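Ticket: Pencil case demonstration stops between items during open day rehearsal
Queue: Demonstrations and visits
Site: Flustley, ground floor
Opened by: Assunta Morelli
Priority: High (open day in November)
Status: Resolved, one point left open

Description of the problem

Good morning. I am responsible for the two-arm table which we will show to visitors at the open day. The task is the pencil case task: glue stick, eraser and marker must go into the open case, and the visitors stand behind the rope and watch. Two arms share the work.

In rehearsal the arms stop between one item and the next. No error is shown on the panel. The status line says "waiting for partner" and stays like this for almost 30 seconds, then the work continues as normal. For a test it is not serious, but with a group of visitors in front of the table it is a long silence, and the guide has nothing to say during it.

What I have already checked:

Emergency stop buttons are released on both sides.
Network cable between the two controllers is replaced with a new one. No change.
The table was cleaned and the case was put back on its marks.
Software is the version which Clusira sent us for the visit. I did not change any setting in it.

The schedule of the day is tight. Each group has 12 minutes at our table, with the questions included. If the arms wait after every item, we will not finish the task before the next group comes in.

Update 1, Assunta Morelli

I did more runs this morning. The stop does not always come at the same item. I saw it after the glue stick and also after the eraser. When I run only one arm, with the other one parked, there is no stop at all. So I think that the fault is in the exchange between the arms, and the grippers are good.

I also tried with lower speed, as the support desk asked me by telephone. The waiting time stayed the same.

Update 2, Clusira support

Thank you for the clear report. Please send pictures of the table from the rehearsal and the log of both controllers. Please also tell us if the shared zone over the case was changed after installation.

Update 3, Assunta Morelli

Logs are uploaded to the ticket. The shared zone was not changed by me, but I see in the settings that it is very large. It covers the case and also a wide part of the table on both sides of it. I do not know if this is the original value.
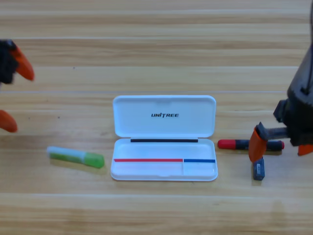
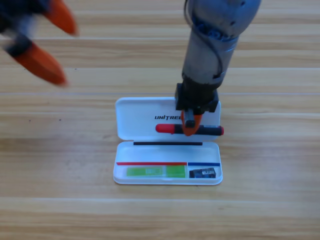
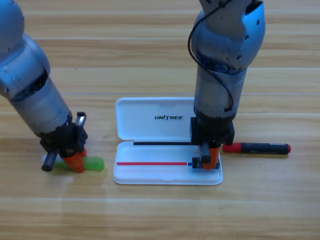 The table with the open pencil case, both arms in view.

Question from the guides: Can a visitor put the items on the table before the run starts?
Reply: They can, when both arms are parked and the operator has given a clear sign. The items should be placed inside the marked areas, and the visitor goes back behind the rope before the operator presses start.

Update 4, Clusira support

We have read the logs. The zone size is the cause. Each arm asks for permission before it enters the shared zone, and it gives the permission back only when it is fully outside. With your value, an arm which has released its item is still counted as inside while it travels home. The partner waits until the permission expires, and this is the silence that you see.

Please do the following:

1. Park both arms and stop the task.
2. Open Settings, then Shared areas, then Case.
3. Choose "Load default" and save.
4. Restart both controllers, left one first.
5. Make one run at low speed with your hand near the stop button.
6. If the low speed run is good, return to normal speed.

The large value comes from the Khunthong profile, which was made for a bigger tray. It was loaded together with the demonstration package. We will remove it from the package.

Update 5, Assunta Morelli

I followed the steps. At step 4 the right controller did not find the left one at the first attempt, so I restarted it again and then it was connected. The low speed run was good. After this I made several runs at normal speed, and the arms did not stop between the items. The complete task now fits in our time and the guide can speak calmly.

One small thing remains. The start button on the Cukarent touch panel must sometimes be pressed 2 times before it reacts. It does not disturb the task, but a visitor could think that something is broken. Should I open a separate ticket for this?

Update 6, Clusira support

Please open a separate ticket for the panel and write the number of this one in it. Until then, the physical start key under the table edge can be used. It has the same function.

We will keep this ticket in "Resolved" until your open day is over, so you can write here directly if the waiting returns.

Update 7, Assunta Morelli

Thank you. Ticket for the panel is opened. I have printed the six steps and put them in the folder at the table, for the colleague who replaces me in the afternoon.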